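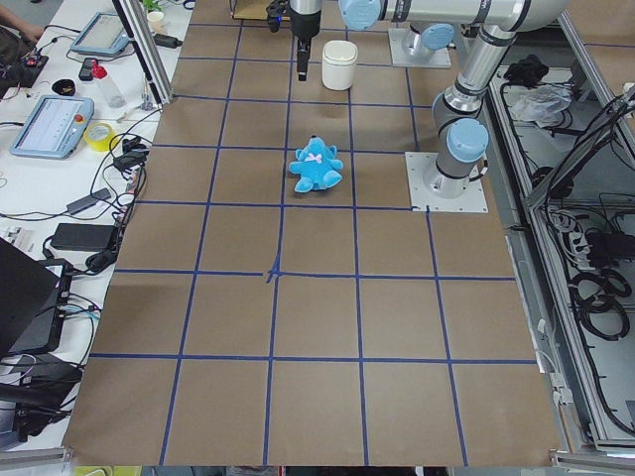

Jolia Outdoor Mural Coating, Clear Matte

Exterior topcoat for painted walls, bridge piers, underpasses and other public art surfaces

Jolia is a clear, water-based coating that goes over finished acrylic murals. It slows fading from sunlight and gives a surface that graffiti can be cleaned from without taking the artwork off with it. The finish is flat and does not add shine to dark colors.

Most orders come from parks departments, neighborhood arts groups and painters working on concrete or masonry. It can also be used on primed wood panels and parachute cloth that has been glued to a wall.

Sizes

1 gallon can
4 gallon case (four 1 gallon cans)
40 gallon drum, ships by freight only

Coverage

One gallon covers 400 square feet per coat on smooth, sealed concrete. Rough block, split-face block and old brick take more. If the wall has never been sealed, put down one coat of Brimska Masonry Primer before any painting starts. Primer is sold separately.

Two coats are standard. Use three on walls that people can reach from a sidewalk or trail, up to a height of eight feet.

Before you start

Let the mural dry for at least two weeks after the last paint goes on. In cool or damp spots, such as the shaded side of a pier or the inside of an underpass, give it three.

Wash off dust, pollen and bird droppings with plain water and a soft brush. Do not use a pressure washer on new paint. Let the wall dry overnight.

Test a small patch in a low corner. Some fluorescent paints and most paint markers will smear under any water-based coating. If the color moves, stop and call us.

Applying

Stir slowly for five minutes. Don't shake the can.

Use a 3/8 inch nap roller for flat walls and a 3/4 inch nap for block. Work from the top down in sections you can finish in one go, and keep a wet edge. The coating looks milky at first and dries clear.

Wait 4 hours between coats. Air and wall temperature should be above 50 degrees and should stay there overnight. Do not coat if rain is expected before morning.

Spraying is fine with an airless sprayer and a .015 tip. Back-roll the first coat.

Cleaning graffiti

Wait 30 days after the final coat before using any remover. After that, Zedach Gel Remover takes off most spray paint and marker. Brush it on, leave it for ten minutes, wipe with a rag and rinse. Each cleaning wears the top coat down a little. After three cleanings in the same place, roll a new coat over that area.

Solvents such as acetone or lacquer thinner will go through the coating and into the mural.

Product details

Finish: matte
Base: water
Solids by weight: 32 percent
Dry to touch: 1 hour
Cleanup: soap and water
Shelf life: two years unopened
Storage: keep from freezing

Price

1 gallon can: $83
Case and drum prices are on the order form. Groups with tax-exempt status should send the certificate with the first order.

Shipping

Cans and cases ship within two working days. We stop shipping to northern states in December and start again in March, as the coating is ruined if it freezes on the truck. Local pickup is open all year from 8 a.m. to 4 p.m. at the side dock.

Goes with

Brimska Masonry Primer, white or gray
Zedach Gel Remover, quart
Ásgeirsdóttir roller frame, 9 inch
Ásgeirsdóttir extension pole, 6 to 12 feet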